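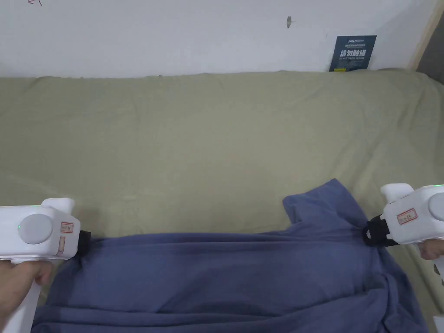 The Shirt Comes Last

By Skye Shearer

Saturday, nine in the morning, and Tumaini Owino wants the bed dealt with before anyone touches a shirt. Bed first. Always. A made bed is a table, she says, and most people in small apartments don't own another one big enough to fold on.

She has taught the home class at Clurnby for six winters now. Sheets, comforters, shirts, in that order. Two hours, coffee after. The class sold out in June and has had a waiting list ever since, 118 names last time I asked, and I'm on my third visit because my own linen closet is still a disgrace.

Why folding? Why now? Jabari Temba, who books the classes, shrugs. People moved into smaller places. People bought thicker comforters. The two facts don't get along.

So. The comforter.

Everybody hates the comforter. It's big, it's puffy, it fights back. Owino's method is to get it flat before doing anything clever. Shake from the foot end, walk it up, then press the air out from the middle with your forearms. Then thirds the long way, like a letter. Then halves. Then stop. The mistake is going for one more fold, which makes a ball, and a ball rolls out of the closet on your head. (Happened to me in December. Twice.)

What goes inside matters too. Saturnino Quintana has been filling and stitching comforters at Kimaro for most of his working life and he's particular about seams. Fold along the stitching where you can, he told me over the phone, and the filling stays where he put it. Fold across it, over and over in the same spot, and you get a thin line by spring. He refolds his own a different way each month. His wife thinks this is excessive.

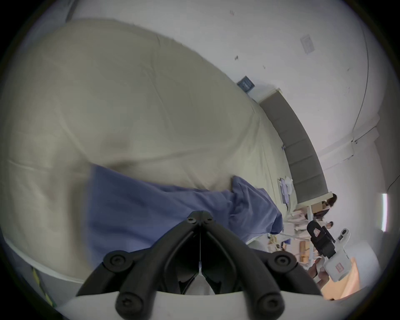
Cream comforter, blue sheet. Saturday at Clurnby.

The sheet is a different animal. Light, slippery, no edges you can trust. Flat sheets Owino does on top of the comforter, because a soft surface grabs the cotton and stops it sliding off to the floor. Corners to corners, smooth, corners to corners again. Fitted sheets she does standing up, one hand inside each of two corners, tuck one over the other, repeat. It takes about a week to learn and then you can't explain it to anybody. I certainly can't. My notes from that part say "flip?? ask again."

One rule she repeats more than any other: the sheets for one bed live together. Flat, fitted and one pillowcase, all stuffed in the second pillowcase. A parcel. You pull out one thing instead of four and the stack stays up. I did this at home the same night and it's the only tip of hers that I have never once skipped.

Now clothes, finally.

For a shirt, Owino wants a plain cover over whatever you work on. Green, gray, doesn't matter, as long as there's no pattern. Stripes lie to you. You line a hem up with a stripe and the stripe is crooked and now so is teh hem. She pulls the cover fairly smooth and doesn't iron it, life is short.

Then two hands at the top edge, one near each end, and pull until the line goes tight. Leave the bottom alone. That was the piece I'd been getting wrong for years, fussing at the hem, patting at every wrinkle, while the top sat there slack. Get the top straight and lower it down slowly and a good part of the rest sorts itself out. Collars want a second pass. They stand up when you aren't looking.

Knits get folded, never hung. Wovens, your choice. Shih-chieh Chow, who runs the alterations counter at Venham two doors down, sees the hanger damage every week: little points poking up at the shoulders, sleeves grown an inch. She can fix some of it with steam. Not the sleeves.

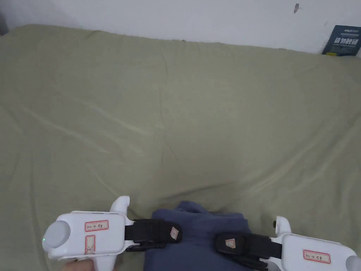 What to buy, if you must

Mostly nothing. Owino is firm about this and a bit rude about the folding boards. But a few things came up often enough to write down.

A plain flat sheet as a work cover, the older and softer the better. Thrift stores are full of them.

A shelf deep enough for a comforter in thirds. Measure the comforter first, folded, then the shelf. Skuven makes one that fits mine with a hand's width to spare, and it went up with six screws and one argument.

Breathable storage bags for winter bedding. Cotton is fine. Skip the vacuum kind for anything with a natural fill, Quintana says, or atleast don't leave it squashed until fall.

The next round of classes starts in the spring. Bring one shirt you dislike folding and a sheet, any size. Coffee's included, parking isn't.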